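Subject: Re: [residents] Birkdale flats – ground rent and service charge schedule
From: Said Mansour
Date: Monday, May 27, 2024

On the revised schedule, the agent at Surner wrote:

> The annual service charge for a two-bedroom flat will be 2,164 from the
> August quarter. Ground rent is unchanged. Please confirm whether
> parking should be shown separately in the sales particulars.

Yes, please show it separately. The lease treats the space as a licence, so it does not pass with the flat on a sale. Two recent listings described it as "allocated parking included", and a buyer's solicitor has already queried the wording.

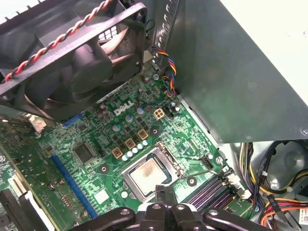 Dell motherboard and case fan

The figure of 2,164 covers buildings insurance, lift maintenance, cleaning and the reserve fund. It does not cover water. The old particulars gave 1,535 with water excluded, and some copies are still on the Brillum site with that figure. Anyone selling before August should quote both amounts with the date on which the higher one applies. 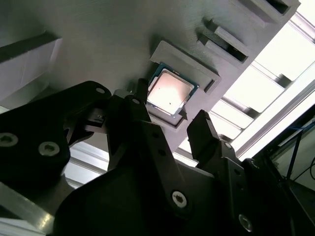 Floor areas need the same care. The Birkdale plans measure to the inside face of the external walls and include the hall cupboard. Surner's plans leave the cupboard out. Either method will do if the particulars say which was used.

Points to settle before the schedule is issued:

1. Lease length. State the years remaining, taken from the register and not from the previous brochure.

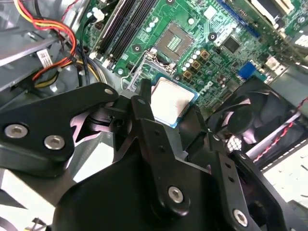

2. Sales pack. The fee is 45 for electronic copies. Paper copies are charged at cost.

3. Roof works. The contribution is 3,675 per flat, payable by whoever holds the lease on the demand date. Sellers may agree a retention with the buyer, but the demand will not be split.

Item 3 has drawn one objection so far, copied below with permission.

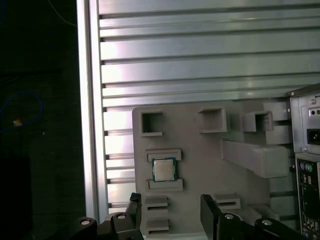

Ait Ali: I exchange in July and complete after the demand date. If the demand goes to the buyer, my solicitor wants the sum written into the contract now, and he can't do that from a draft schedule. Can the final version go out first?

It can. I will ask Surner to issue item 3 as a separate signed letter, with the remainder to follow.

Said Mansour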